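Chapter 7
Machines and Everyday Work

By the end of this chapter you should be able to explain why a task that a person finds easy may be hard for a machine, compare household chores with jobs on a shop floor, and judge a claim about a robot's ability from the evidence offered.

7.1 The problem of the ordinary table

A welding robot at the Prikow works repeats one movement all day. Each part arrives in the same position, and the machine has no need to look for it. A kitchen or a workbench is arranged differently. Objects lie where they were last put down, and they vary in size, weight and stiffness. Two arms working over a cloth must allow for a dish rack with thin metal rods, an open cardboard box with low walls, and rolls of tape lying flat in front of them.

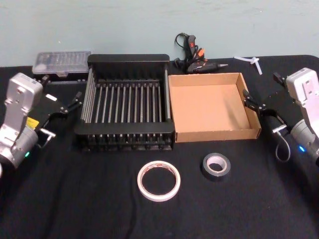 Grunberg holds that the whole question is badly put, and that a household does not care whether a machine can tidy a table once, only whether it can be left alone to do so every evening. The objection is a fair one. A single success shows that a task is possible. It gives little guidance on how often the task will fail, or how much help a person must give when it does.

The Truker trials, discussed in Section 7.4, were designed with this difficulty in mind. Two arms were set 127 sorting and putting-away tasks, and every pause in which a person had to step in was recorded. Tasks were then repeated with the objects moved. A tray with an item already in it counted as a separate case from an empty one, as did a rack shifted nearer to the wall.

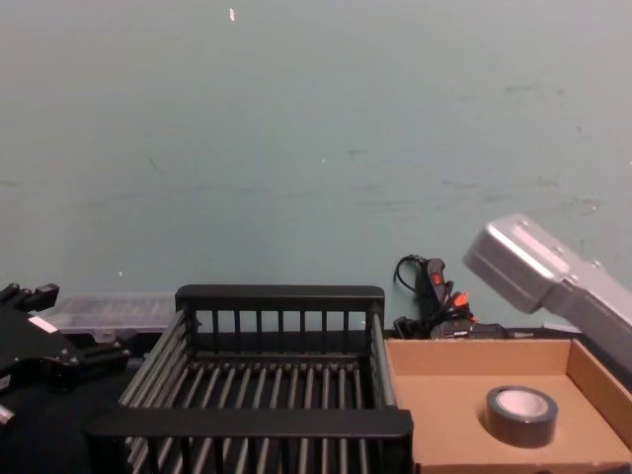
Results from such trials should be read with care. A machine that completes a task in 25 minutes may still be of use if it works overnight, while the same pace would be unacceptable on a packing line. Cost, noise and safety must also be weighed. At the Zapata plant, a robot was withdrawn from the packing area after 15 weeks, although it dropped very few items, and was later put to work loading shelves.

Before reading Section 7.2, choose one chore that you do regularly. Write down each movement it requires, and mark those that depend on touch as well as sight.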